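Search this site
Search for: Go

Inside the Prothero clean room: an afternoon with the people who build small satellites

March
By Nisha Kanaujia

I've wanted to see a satellite in person since I was nine, and last month I finally got within arm's length of one. Prothero opened its doors for an afternoon in March, and I put my name down the minute the booking page went up.

There were 40 of us, split into small groups. Ours was led by Kerubo Gachanja, a thermal engineer who talks very fast and clearly loves her job. She began in the lobby with a full-size model of Lova, the company's weather satellite, and I couldn't believe how small it was – you could fit it in the boot of a hatchback with room for the shopping!

Then came the gowning room. Hairnet, hood, overshoes, gloves, and a coat that came down to my shins. It took us ages, and Kerubo had to send me back because I'd put my gloves on before my hood (wrong order, apparently, as you then touch your hair with them).

The real thing was on a stand behind a rope. This was Pruvo, Lova's younger sister, with six side panels, two of them off so we could see the wiring. Every cable was tied down at neat little intervals. Mamta Nishad, who does most of that tying, told us she practises new knots on the bus. A child asked her what happens if one comes undone in space, and she gave a proper answer about vibration at launch that I'm still thinking about.

Next door was the shaker, a great lump of metal that rattles parts harder than a rocket would. They ran it for 60 seconds with a dummy load and I felt it through my shoes. The noise is more of a growl than a rattle, and it changes pitch as it climbs. 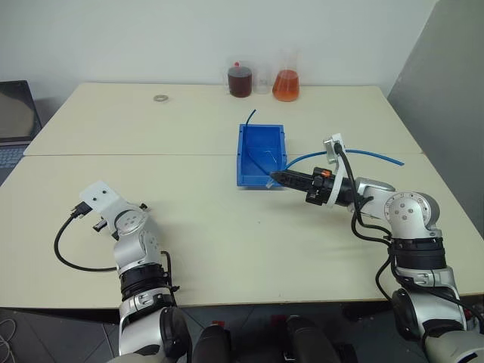
After the shaker we had tea and a talk from Akash Nautiyal, who looks after the ground station at Borov. He played us a recording of Lova's first signal, a few faint chirps under a lot of hiss, and the whole room went quiet. He'd waited through six passes to hear it, eating cold noodles at his desk.

I stayed behind to ask about jobs, along with half my group. They take trainees straight from college, and you don't need a physics degree for the assembly side, so do ask if you go. Wear flat shoes, and eat first – there's no food until the tea break. The next open afternoon will go up on their bookings page in the summer, and I'm taking my niece.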